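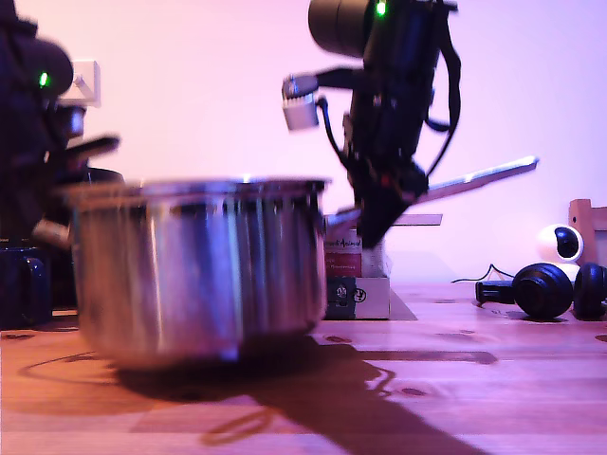 A stainless steel saucepan on a wooden table.

Roasted barley tea is a drink made by steeping or simmering roasted barley grains in water. It contains no leaves of the tea plant and is classed as a grain infusion, along with drinks made from roasted buckwheat, corn and rice. It is naturally free of caffeine. The drink is common in Japan, where it is called mugicha, in Korea, where it is called boricha, and in parts of China. It is served cold in summer and hot in winter.

Names and related drinks

The Japanese and Korean names both mean "barley tea." In Korea the grains are often mixed with roasted corn, which is sweeter and softens the bitter edge of the barley. Italy has a separate tradition of caffè d'orzo, in which the barley is roasted darker, ground fine and brewed like coffee. Roasted barley is also found in many instant coffee substitutes, often with chicory or rye.

Grain and roasting

Both hulled and unhulled barley are used. Unhulled grain gives a lighter drink with a straw-like smell, while hulled grain gives more body and more sediment. The barley is not malted first, which sets it apart from the roasted malts used in brewing beer.

Small roasters use a rotating drum or a bed of hot sand. The grain is stirred the whole time, as it goes from brown to burnt quickly near the end. Some producers roast twice, with a rest between the two stages, to get an even color through the kernel. The Stascombe mill, which sells barley for tea under the Rultach label, uses a double roast and lets the grain cool overnight before packing - a slower method than most large plants follow.

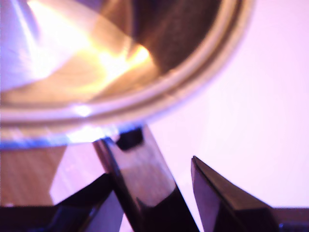

At home, barley can be roasted in a dry, heavy pan over medium heat. The grains should be kept moving and taken off the heat when they are deep brown and smell like toast. They go on darkening for a short time afterward, so they are usually tipped onto a cool tray.

Preparation

The traditional method is simmering. The grain is added to boiling water, the heat is lowered, and the pot is left to simmer for 5 minutes or longer. It is then taken off the heat, left to stand and strained. A longer simmer gives a darker and more bitter drink.

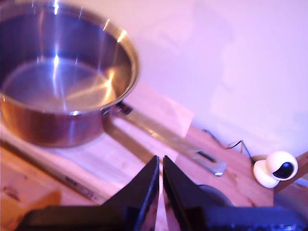
Saucepan with a long metal handle, resting on a pale wooden board.

Tea bags filled with ground roasted barley are now more common than loose grain in many households. Most can be steeped in cold water in the refrigerator for 2 hours or more. Cold steeping draws out less bitterness, and the result is paler than the simmered drink. Bags left in too long can make the tea cloudy.

Brewed barley tea does not keep well. The starch in it lets bacteria grow faster than in leaf tea, and it should be chilled soon after brewing and used within a day or two. Sour smell, stringiness or a film on the surface are signs that it has spoiled.

Flavor and serving

The taste is toasty and slightly bitter, with a dry finish. It is most often drunk plain. Sugar is added in some homes, mainly for children, and a small pinch of salt is sometimes used in hot weather. Cold barley tea is also used as the liquid for chilled noodles - the Devero cookbook series gives a version with cucumber and sesame. 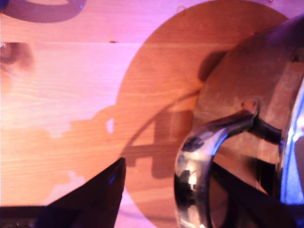 Round wooden disc on a light wooden tabletop.

Health and safety

Plain barley tea has very few calories. Barley contains gluten-forming proteins, and some of these can pass into the water, so the drink is not considered safe for people with celiac disease. Roasting also forms small amounts of acrylamide, as it does in coffee and toasted bread.

Sale and storage

Roasted barley is sold whole, ground, in bags and as an instant powder. The Benavides tea shops stock whole grain in 270 gram pouches and ground barley in 70 gram tins. Whole grain keeps its smell longest. All forms should be stored in a sealed container away from light and damp, and grain that has lost its smell can be freshened by a short toasting in a dry pan.

See also: Buckwheat tea; Corn tea; Chicory; Grain coffee

Page last edited 13th January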